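How to Make Slow Cooker Apple Butter

Every fall, when the orchards out past Mildale start selling their seconds by the bag, I clear a whole Friday for apple butter. It's about the easiest preserve there is, and the house smells wonderful the entire time — my neighbors have been known to find excuses to stop by!

You'll want enough apples to fill your slow cooker to the brim once they're cut up, and a mix is best. I like something sweet and something tart together, and a few bruises don't matter one bit as long as you trim them out. If you're picking them out at the store, go for ones that feel heavy in your hand and firm all over. 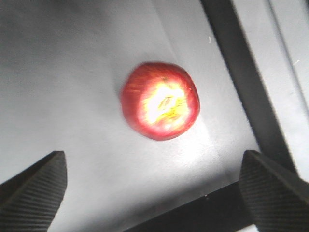
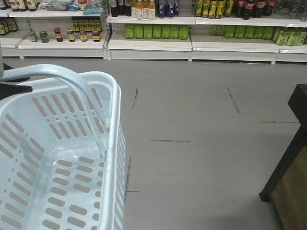
Page last changed in June

Wash the apples well, then quarter them and cut out the cores. I leave the peels on (my mother would not approve) and they blend away to nothing at the end. Pile everything into the cooker with 600 grams of brown sugar, two teaspoons of cinnamon, a good pinch of salt and the juice of a lemon. Go lighter on the sugar if your apples are very sweet, and taste as you go.

Cover it and cook on low overnight. In the morning you'll have a big pot of soft brown fruit that doesn't look like much yet, so don't lose heart. Blend it smooth with a stick blender, going slowly so it doesn't spit at you, and then set the lid a little crooked and let it cook down for a few more hours. Stir it about every 30 minutes, more often near the end when it starts to catch on the sides.

To see if it's ready, put a spoonful on a cold plate. If a ring of water creeps out around it, give it more time. When it sits up in a nice mound with no ring, turn the cooker off and stir in a splash of vanilla.

Spoon it into clean jars, let them cool, and keep them in the refrigerator for up to two weeks. It freezes beautifully too — just leave some room at the top of each container. We eat ours on toast mostly, though a spoonful in oatmeal is awfully good.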